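Overwintering dahlias in the ground on clay?
Bulbs, Corms and Tubers > Dahlias
8 replies

plirus_plot
Posted 23 Jul 2024

I know, I know, it's the middle of summer and I should be deadheading. But I lost nearly everything last winter and I want a plan before I get attached to this lot.

Background: heavy clay, slight slope, allotment on the edge of Muvemgate. I left the tubers in, cut them down after the first proper frost and put a good thick layer of compost on top. Come spring I had brown mush and two survivors, both of them scruffy little pompons I didn't even like much. My neighbour on the next plot lifts hers every November and hasn't lost one in years, which she mentions quite a lot.

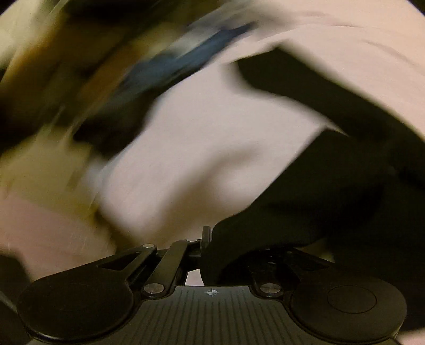
What puts me off lifting is storage. I have no shed worth the name and the loft gets very warm. The one year I tried, I wrapped them in newspaper and they shrivelled up like old ginger. So I'm stuck between rotting them outside and mummifying them indoors. Anyone on clay who leaves theirs in and gets away with it?

mudandstring
Posts: 2,333

Short answer, no. It's the wet that does it, far more than the cold. Mine sat through some really hard frosts when I gardened on sand and never blinked. Moved to clay, lost the lot first winter. Compost on top probably held even more water round the crowns, sorry!

Lift them, dry them upside down for a week or so to let the stems drain, then pack in barely damp vermiculite. Newspaper is hopeless in a heated house.

Dönmez
Posts: 400

I'd disagree with that a bit. I'm on clay too and leave mine in, but they're in raised beds with a lot of grit dug through. I plant deep, and in autumn I lay a sheet of old corrugated plastic over the top, weighed down with bricks and left open at the sides so the air gets in. Lost one last winter. The big dinnerplate ones do sulk and come up late, I'll give you that, and the slugs are waiting for them.

plirus_plot

Raised beds might be doable at the top end. Did you put anything under the plastic or is it bare soil?

Also should have said, I've got over 600 litres of old potting compost sitting in bags that I was going to mulch with again. Sounds as if I should find it another home.

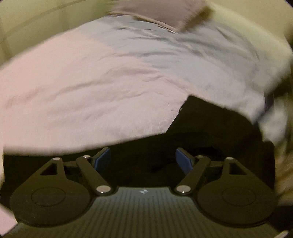

mudandstring reckons you should use it on the beans and keep it well away from anything with a tuber, and I'd go along with that. On your other question, I have straw under mine, fairly loose, and I change it if it goes slimy. Bare soil was fine the first year but then I had mice.

Posted by Dönmez

mudandstring

Straw is how I got mice in the first place! They had a lovely winter in there and ate the eyes off every tuber. I wouldn't have it anywhere near mine.

And grit in clay needs to be a huge amount or you end up with something like concrete. If you go for raised beds, fill them with decent topsoil and don't bother trying to improve what's underneath.

Plirkumard
Posts: 8

New here, hope it's OK to butt in. I do half and half. Anything I'd cry over gets lifted, the rest take their chances. I also take cuttings in spring from whatever I've lifted, so there's a spare of each. They flower the same year, only a bit later.

For storing, I use the cupboard under the stairs, on the outside wall side. Cool enough, dark, and I look them over once a month and chuck any that have gone soft.

plirus_plot

Under the stairs! Mine's full of hoover but I could shift things about. Half and half sounds like me. I'll lift the dark red ones and the big peachy one by the gate, and try the plastic sheet over the rest, with no straw.

Do you label before you cut them down? I never know which is which by then.

Plirkumard

Yes, while they're still in flower. Tie the label low down on the main stem. I use garden wire and a strip cut from a milk bottle, written in pencil, as pen fades.

Dönmez

Pencil, yes. And do it before the first frost, they all look the same once they've gone black.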